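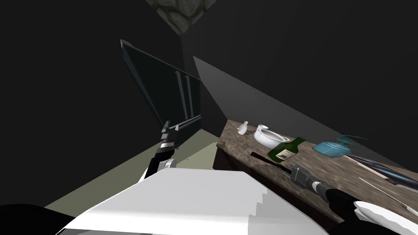
Chapter 7
Habits, Cues, and the Trouble with Simple Stories

Most people who pick up a book on habit have already been told how habit works. A cue sets off a routine, the routine earns a reward, and after enough rounds the whole thing runs by itself. The story is easy to draw on a napkin, which may explain some of its success. It treats a person a little like a machine that reaches whenever it is given a target. People also reach for things on tables, and sometimes they can't say why. But they get bored, they change their minds, they reach for the cigarette on Monday and leave it alone on Tuesday with the same pack in the same spot. A theory that has no room for Tuesday is missing something.

This chapter looks at everyday habits that stop short of addiction: late snacking, nail biting, checking the phone in bed, skipping pills. We will use the cue and reward story, since parts of it hold up. We will also ask what kind of evidence would count against it, a question that popular books on the subject tend to skip.

7.1 What do we mean by a habit?

In daily speech, a habit is anything a person does often. Researchers usually want more than that. They want the act to be tied to a setting, so that being in the kitchen at ten at night makes opening the cupboard more likely, whether or not the person is hungry. Doing something often is easy to count. Doing it because of the setting is much harder to show, and many studies count the first and report the second.

Take the Gristdale snacking study, which we will come back to several times. Joyce Rweyemamu followed 194 adults who said they wanted to stop eating after dinner. Each kept a diary. One group moved their snacks to a high shelf, and the other group changed nothing. The first group wrote down fewer snacks. Many readers took this as proof that breaking the cue breaks the habit.

Maybe it does. But look at what was measured. The diaries show what people wrote, and people who have just rearranged a kitchen for a study know very well what the study hopes to find. Rweyemamu said as much in her own report, in a paragraph that rarely gets quoted. A high shelf is also simply more work to reach. If snacking drops when it takes more effort, we have learned something about effort. Whether we have learned anything about cues is a separate question.

7.2 How long does it take?

You will have seen a number for this. Different books give different ones. Be careful with all of them.

Édgar Ayala tracked people who were trying to take a daily walk, and asked them every evening how automatic it felt on a scale from 0 to 100. Scores went up for most of them and then flattened out. The trouble is in the spread. Some people leveled off within two weeks. Others were still climbing when the study ended, and a fair number never showed a curve at all. An average can be worked out from data like these, but it describes hardly anyone in the group.

There is a second problem. "How automatic did it feel?" is an odd thing to ask. To answer, you have to stop and think about the walk, and a person who thinks about the walk every evening may not be forming the same kind of habit as a person who never gets asked.

7.3 Selling the simple story

The Raltik app promises to "rewire" unwanted habits with reminders and badges. Its makers point to users who stayed with it and did well. We hear much less about users who deleted it. Before accepting a claim of this kind, find out how many people started, how many were left at the end, and who did the counting.

Terms to know before reading on: cue, routine, reward, automaticity, self-report, dropout.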